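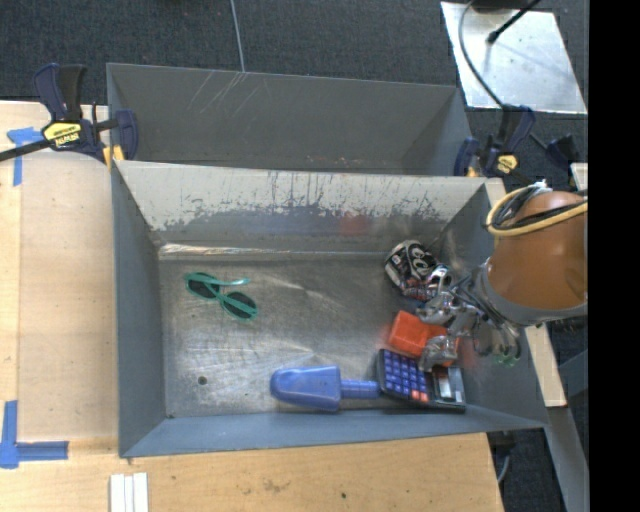

Search this site
Search

Pre-season dock and boathouse check, with my comments

I did this round on Wednesday morning, starting at the parking lot and ending at the far float. Same order as the printed sheet. I've marked each line OK, FIX or WATCH, and then I've rambled a bit underneath, because last June I read over the old sheets and a bare check mark told me exactly nothing about what shape a thing was in. If you're doing the next one, please ramble too!

PARKING LOT AND PATH

Lot lights come on at dusk: OK
Drove by the night before and both were lit. The one by the gate flickers for a minute first and then settles down.

Path clear and even, lot to boathouse: FIX
Root by the second bench has lifted the paver again. I caught my toe on it and I knew it was there, so picture someone carrying the front end of a double kayak. I put an orange cone on it. Đức Lâm says he can pull the paver and fill with gravel before opening weekend, and I'd take gravel over another paver any day.

Handrail on the steps: OK
Gave it a good shove from both sides. Solid. The paint is peeling on the underside and you'll get flakes on your palm, but it isn't a safety thing.

BOATHOUSE, OUTSIDE

Doors open fully and latch back: WATCH
The left door latches if you lift it a little while you push. I can do that, but a twelve-year-old with a paddle under one arm can't, and the wind comes straight down the lake at that door. I oiled the hinge and it got better. Look at it again next time and if you still have to lift, it needs a new latch plate.

Emergency sign readable, address correct: OK
The new sign is up (thank you, Diễm Âu, it's so much bigger). Street address, gate code for the ambulance crew, all there. I stood at the end of the main dock and could read it without squinting.

Fuel locker locked and vented: OK
Locked, vents clear, wasp nest gone. I was very happy about the wasp nest.

BOATHOUSE, INSIDE

Fire extinguishers: FIX
The one by the door is fine, needle in the green, pin in, tag current. The one at the back had three life jackets and a tarp hanging over it and took me a while to find. I moved the hook. The tag on that one has run out, so it needs to go in for service, and I've left it in place until the loaner gets here.

First aid kit: FIX
Out of large bandages and the burn gel is past its date. Tweezers are there. The cold packs are there, except one has clearly been squeezed by a curious person and is now just a bag of slush. I wrote the shopping list on the lid in marker, so don't throw away the lid.

Life jackets, youth: WATCH
I went through every jacket on the youth rack, buckles and straps and seams. The pull test is the one people skip. Clip it, grab both shoulders, yank up hard. Two buckles let go on me, and those jackets are on the repair hook with red tape on them. Please don't take red tape jackets off the hook just because it's a busy Saturday.

Life jackets, adult: OK
All held. A couple smell like a pond, and I hung them outside for the afternoon.

Throw bags: OK
Pulled all the rope out, let it dry, stuffed it back in loosely. If you find one coiled up neatly, please redo it, because neat coils tangle when you throw them. Leonie Kofler has a nice way of feeding it in over her shoulder and I've asked her to show the new staff.

Racks bolted to wall: FIX
The lower Jonton rack has a bolt I could turn with my fingers. I took the boats off it and they're on the grass on foam blocks for now. The upper rack didn't budge. I'd like somebody with a real torque wrench to do the whole wall in one go, and I do mean the whole wall.

DOCKS AND FLOATS

Main dock boards: WATCH
Walked it in socks, which I recommend (you find every nail head). Hammered down the ones that stuck up. The board next to the second cleat is soft at one end, and it'll probably make it through the summer, but poke it with a screwdriver every couple of weeks.

Cleats tight: OK
All of them. Kicked each one and regretted it once.

Ladder at the swim area: FIX
Bottom rung is slimy and the bolt on the lake side is rusty. I scrubbed the slime. The bolt wants replacing with stainless, and while we're at it I'd do its partner on the other side too.

Far float anchored, chain sound: WATCH
I could only see the top part of the chain, so I'm not giving this an OK. Trinh Tạ is going down with a mask once the water warms up. Until then the far float stays closed and the rope stays across.

Ring buoy and line: OK
Line is 24 yards, no fraying, and the bracket lets go easily. I threw it twice. First throw was terrible.

OPEN ITEMS FROM LAST TIME

Vomlow boat trailer, left tail light: done, works, I watched it blink.

Weight plate on the work skiff: done. You can read the 4 for persons again, which had worn right off.

Radio check with the Hứa landing: not done. I called twice and got static. Thoa Thái thinks it's our antenna and I think it's theirs, so we'll swap handsets and see.

Everything marked FIX has to be closed before we let the public on the docks. The WATCH items can ride, as long as somebody looks at them and writes down what they saw. My sheet is on the clipboard inside the left door, and the pencil is on a string now, so please leave it on the string.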